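# Chapter 5: Who Can See What You Do Online?

I started writing this chapter in August, on hotel Wi-Fi, which felt about right. 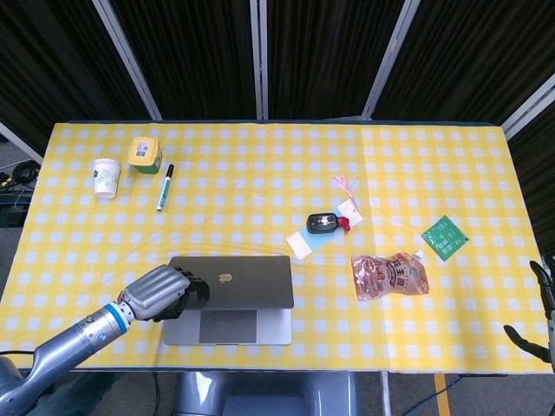
**Does a private browsing window hide the sites I visit from my internet provider?**

It doesn't. A private window keeps your history off your own computer, so the next person who opens the browser won't see it, but your traffic still travels through your provider the same way it always did.

I get that question every single term, and I love it, because it gets us straight to what this chapter is for: who sits along the path between you and a website, and how much each of them gets to know.

When my student Tsehay Wako first drew that path on the board, she drew a laptop, a line, and a cloud. Fair enough! I drew it the same way for years. But that line passes through your router, your provider, and usually a few networks you've never heard of (we'll trace a real one in Section 5.2, and it has 12 hops in it).

Most sites now use HTTPS, so the folks along the way can't read the page itself or the password you type. They can often still see the name of the site, though. Think of a sealed envelope with the address written on the outside. Your provider can't read the letter, but it knows where the letter went.

So what about a VPN? It wraps everything in a second envelope and sends it to the VPN company first. Your provider sees only that you're talking to the VPN, and now the VPN company is the one who can see where your mail is going. I want you to keep that swap in mind through the whole chapter – we'll come back to it with Kiros Jemal's setup at Clelside, a small office with 30 laptops and one very old router.

**Before you read on**

- Find the name of your internet provider and write it down.
- Look up what DNS stands for. A rough idea is fine for now.
- Set aside 12 minutes for the warm-up in Section 5.1, and bring a friend if you can, as it's more fun with two machines.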